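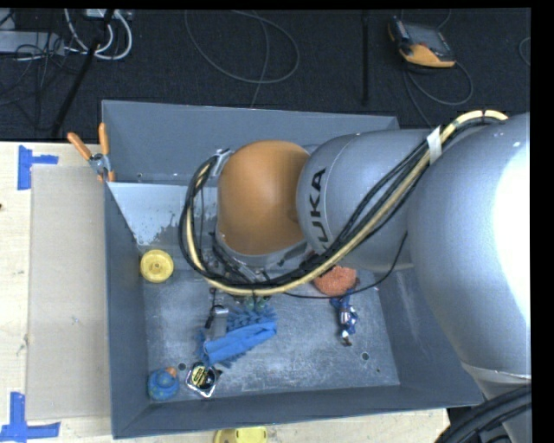 Vol. 18, p. 47

Review: Rosetti Bin Cell Rulebook, spiral edition
by Azadeh Alipour

Our workshop uses the Rosetti rulebook since February, and I was asked to write my opinion for the other sites. It is a book of 119 pages for people who run a robot arm over a bin of mixed objects. Before it we had only the Zorner sheet on the wall, which everybody read one time.

The best chapter is the one on cables. It asks you to move each joint slowly to its limit and look at the bundle during the whole move. On our KUKA the cables and the hose run together along the arm, with white tape around them, and one thin cable hangs in a curve over the bin floor. The book wants every hanging loop written in the log, with a name of who will check it. I find this strict but correct.

The chapter on the bin is shorter. We hold the bin with a spring clamp on the edge, and the book accepts a clamp only when it is checked at each start of shift. It also wants tape marks on the table. The rule for soft things, such as a shaggy microfiber piece, is too general for me. One sentence says "reduce speed" and gives no value.

About the pendant I disagree a little. The book says it must have a fixed holder. Ours was often on the floor, so I bought a hook from Zillora, and the younger colleagues still forget it.

The paper is good and the index is poor. Ouali sells a cheaper guide, but it has no log pages. I give Rosetti four stars of five.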